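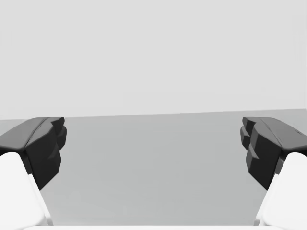
Wrist view, fingers open, nothing on the table yet.

Bench > Notebooks > Two-arm cell > Purchasing

Entries | Parts list | Quotes | Sim runs | Archive

Wednesday, morning

Budget request for the two-arm cell has to go in this month, so I am going through the sim setup and pricing whatever we would need to build it for real. Number so far is 3865 for everything except the arms. That covers the table, mounts, wrist cameras, finger pads, cabling and a power strip with a proper cutoff switch. The arms come out of a different line and I am leaving them off this page.

Quotes in hand: Puleck for the table and mounts, Waken for the cameras. Katona said they would send a price for the pads and have not. I put in a placeholder from their old list and marked it in the sheet. If it comes back higher, the camera spares get cut first.

Pads. The model uses the stepped black ones on white links. I want to buy 16, enough to fit both arms and keep spares on the shelf. We went through pads faster than planned on the old cell and lost a week waiting on a reorder. Minimum order at Katona used to be 20. Need to ask if that still holds. If it does, order 20 and stop arguing about it.

Cameras. One per wrist, so 2, plus a fixed one overhead if there is money left. Looked through the handover runs again to see what a wrist camera gives us when the other arm is doing the holding. With one arm waiting open and the other holding the Jell-O box up off the table, the box runs out the top of the view. A wider lens would help. Waken has one on the same mount for a bit more. Asked them to requote with it.
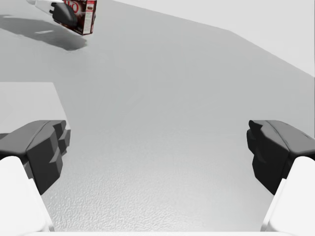
Table and mounts

Puleck quoted two tops, a plain light gray and a coated one. Plain is fine. The sim top is light gray and I would like the real one close to it so we are not chasing color differences later. Check how deep the top is before ordering the mounts. The last set had bolts too short for the top and we ended up shimming them.

Base spacing is still open. Drawing says one thing, sim config says another. Measure from the config and fix the drawing.
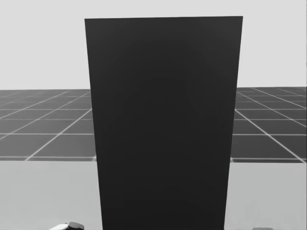
The overhead camera is the item most likely to get struck when this goes up for approval, so it needs a better argument than "nice to have." Ernora did their cell with wrist cameras only and told us they were happy with it, but they work with small parts. Our list has larger pieces on it. With the tall dark panel standing on the table, a view from that side loses everything directly behind it, and moving the wrist to look around costs time on each cycle. I will put a still in the request and ask for the overhead as its own line, with the mount priced in.

To do
- Chase Katona for the pad price and minimum order
- Waken requote, wide lens
- Top depth from Puleck, then bolt length
- Fix base spacing on the drawing
- Move the total to the shared sheet once the pad price is real

Filed under: Equipment planning, Two-arm cell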